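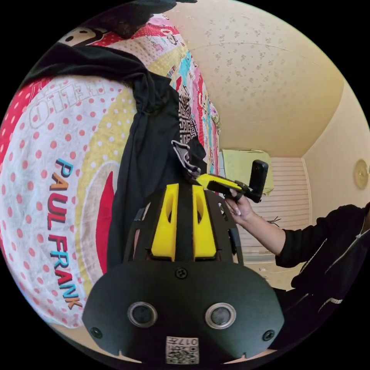
A review without a build number, Miroslava Ondrejka argues, can't be checked by anyone, including the person who wrote it. She has held that position through two redesigns of Plestwood, the games monthly where she edits the reviews section, and this fall she got her way. Every review now carries a line under the score giving platform, build and hours played.

The case that settled it was Molldale, a farming and trading game from the studio Mendar. Plestwood's critic played build 3169, supplied before release. In that build, grain prices reset each time a save was loaded, and the review spent two paragraphs on the economy being broken. The release version had a different price table. Readers wrote in to say the critic had not played the game. He had played a game, and the page gave them no means of telling which one.

Ondrejka then went back through the previous year's issues. Of 42 reviews, 39 named no version at all. Most were written from early code, with a promised launch patch described by the publisher in an email and not yet available to test.

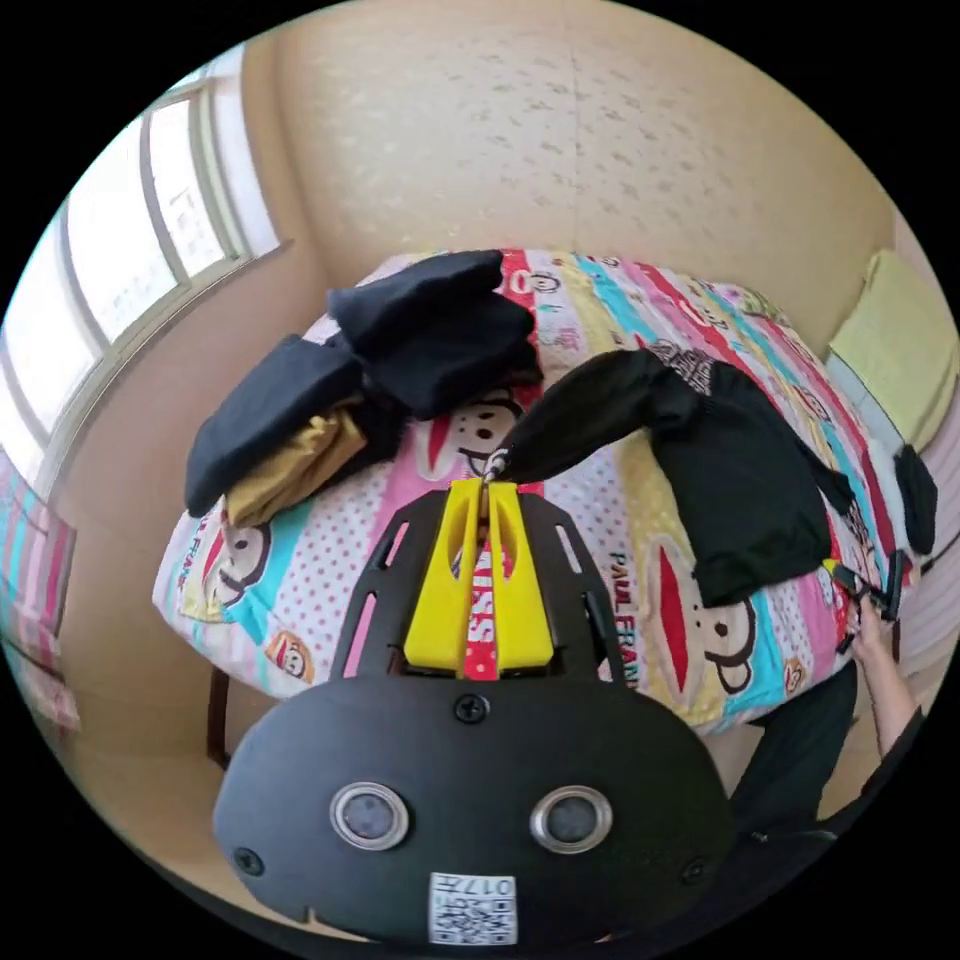 A black long-sleeved top on a bed, its edge pinched between two yellow gripper fingers.

Under the new rule, a promised fix is not credited. If a fault is present in the build tested, it is reported as present, and the score reflects it. A review may be retested once, after four weeks, and the second result is printed beside the first – the original text stays as it was.

The rule has costs. Online games change on the server without a visible version, so the reviews desk records the dates of play as a substitute. Štefanec, a small publisher of strategy games, asked that build numbers be left out on the grounds that they confuse buyers. The magazine declined, and review code for its next title arrived late. The October issue ran without that review. The page went to letters, four of them about Molldale.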